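Cluvetti changes terminal specification for replacement harnesses

Cluvetti will supply its replacement wiring harnesses with fully insulated crimp terminals from May, according to a service bulletin sent to repair shops this month. The change covers harnesses for the Endau line of countertop ovens and the two warming drawers that share the same control board.

Earlier harnesses were shipped with bare terminals and a separate bag of slip-on covers. The bulletin states that covers were missing or pushed back from the terminal in 10 of 74 ovens returned for inspection under warranty. No injuries were reported. In 2 of the returned units, a terminal had touched the bracket behind the control board and tripped the household breaker.

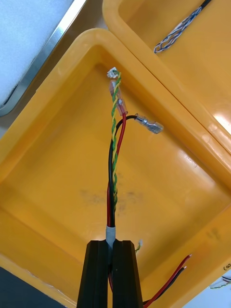
Part numbers for the new harnesses end in the letter C. Shops may use up existing stock, provided every cover is fitted and checked with a light pull before the rear panel is closed. Harnesses already installed do not need to be replaced unless the oven is opened for another repair.

The harnesses are assembled by Hrnčiar, which also makes the door switch leads for the same ovens. Crimp height will now be measured at the start of each shift and after every tool change. The pull test for the main supply terminals has been raised to 64 newtons, and results will be kept with the batch record.

Zestico, which distributes the parts, said list prices will stay the same through the end of the year. Unopened bags of the older harness can be returned for credit if the batch label is intact. Opened bags will not be accepted.

A revised wiring diagram is included with the bulletin. It corrects the position of the ground connection on the smaller warming drawer, shown on the wrong side of the board in the previous edition.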